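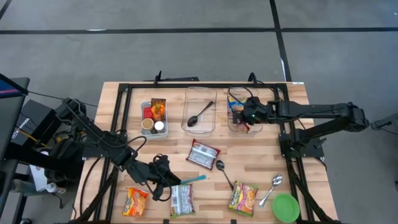 Usside Clear Bin, Divided Tray and Small Caddy: long-term review

Reviewed by Mal-soon Kong
March 24, 2024

Rating: 4 out of 5

I bought the Usside set in November to sort a snack shelf and the loose spoons that collect on it. The set has three pieces: a deep clear bin, a shallow clear tray, and a small white caddy. The listing calls the tray "divided," but the divider is a separate insert and I have left it out since the first week. Price paid was 17 dollars.

Capacity

The bin is the piece that justifies the purchase. Snack bags go in upright or flat, and the printed side can be read through the wall. Instant noodle packages are a tighter fit. Square bricks stack flat without trouble. The wider pillow-type packs have to stand on edge, and the top seam then sits above the rim. I keep those outside the bin.

The tray is shallow and takes flatware only. A tablespoon lies in it on the diagonal. Laid straight, the longest serving spoons in my drawer touch both end walls and bow slightly. Teaspoons have room to slide, and they do slide whenever the tray is carried.

The caddy holds one cup, one small lidded tub and a packet or two standing up. It is light, and with a tall packet on one side and nothing on the other it will tip if bumped. Put the cup in first.

Material and finish

Wall thickness on the bin is uniform. The corners are radiused on the inside, so crumbs wipe out with one pass of a cloth. The underside has no feet. On butcher block the bin slides with light pressure, and on a painted shelf it slides more. I added adhesive dots, two per short side, and the problem went away.

The clear pieces scratch. Metal spoons dropped into the tray have left fine marks across the bottom, visible against a light surface. The white caddy shows tomato and curry stains if they sit overnight. Dish soap removed most of this, baking soda paste the rest.

I hand wash all three. I put the tray through one dishwasher cycle on the top rack and saw no warping, but one cycle proves little.

Comparison

The Pinent bin I used before has a molded handle and a ribbed base that stays put. It is also frosted, so the contents have to be labeled. The Vevov set is heavier and stacks, which the Usside does not: the rims nest a short way and then wedge. If you need to stack, buy the Vevov.

Defects

One burr on the rim of the tray, removed with 200 grit paper. The label adhesive on the caddy left a residue that needed cooking oil to lift.

Recommended for open shelves and counters. For a deep pull-out drawer, the Pinent is still the better bin on account of the handle.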